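Old tower only sees half its memory after I added two more sticks

Posted Sun 21 January by Brusico
3 min read

I have a desktop tower I bought used for my mother's bookkeeping. It came with two memory sticks. I bought two more of the same size and speed from a seller in Surkthorpe and put them in the free slots. The computer starts and Windows loads, but it shows the same amount of memory as before. No beeps, no warning lights.

I have tried restarting it several times. I have not changed anything in the BIOS because I don't know my way around in there. The old sticks and the new ones are different brands, but the numbers on the labels match as far as I can tell. The seller says they were tested before shipping and will take them back until March, minus 46 dollars for restocking and postage, so I would like to know if they are bad before I send them anywhere.

Is there a way to check this without buying a tester? And does the order of the slots matter?

Zirnov

Yes, the order matters. Look for a small diagram on the inside of the side panel, or get the service manual for your exact model from the maker's support page. Slots are usually filled in pairs, and the numbering is not always left to right. Some boards count 1, 3, 2, 4 and some start from the far side.

To find out if the new sticks are bad:

Shut down, pull the power cord, and hold the power button in for a few seconds. Take out all four sticks. Put one of the new ones in the slot marked 1 and start the computer. Go into the BIOS setup (usually F2 or Delete right after power on) and read the installed memory on the first page. Write it down. Do the same with the other new stick, then with each old one.

If a stick is bad you will normally get beeps, a blinking power light or a blank screen with that stick alone. If all four work alone, the sticks are fine and you should look at the slots. Test those the same way, with one good stick moved from slot to slot. Check the manual first, though – some boards won't start unless slot 1 is filled, and then you need to keep one stick there and move a second one.

One more thing. Used workstations sometimes take registered memory and sometimes take the regular kind, and the two don't mix. Look for an R or a U near the end of the speed code on the label. If one pair says R and the other says U, send the new ones back whatever the tests say.

Ortuño

Mine did this and it was just not pushed in all the way. Took me 2 evenings. The clips have to snap at both ends, and it needs more force than you would think. Lay the tower on its side on a table so you can press straight down. Mine was standing up under the desk and I was pushing at an angle.

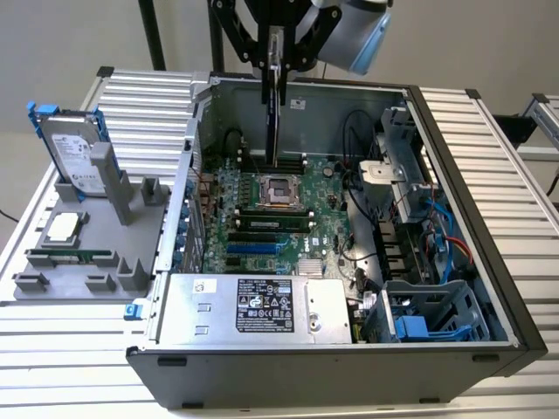 Tower on its side with the side panel off. The installed memory is below the CPU socket and there are more slots above it.

Also, if your board has slots on both sides of the processor, each side can be its own group. On mine I had to put one pair on each side. Wipe the gold edges with a dry lint-free cloth while they're out. I wouldn't use an eraser, it leaves crumbs.

If you have a second processor socket with nothing in it, the slots that belong to it won't work at all. I read through a thread of 400 posts to learn that one.

Brusico

Thank you both. I tested them one at a time and all four show up alone. The labels all have a U. So it's the slots or the way I filled them. I found the manual and my numbering was wrong – I had assumed left to right. I'll move them over this evening and post what the BIOS says.

Last updated 2 days ago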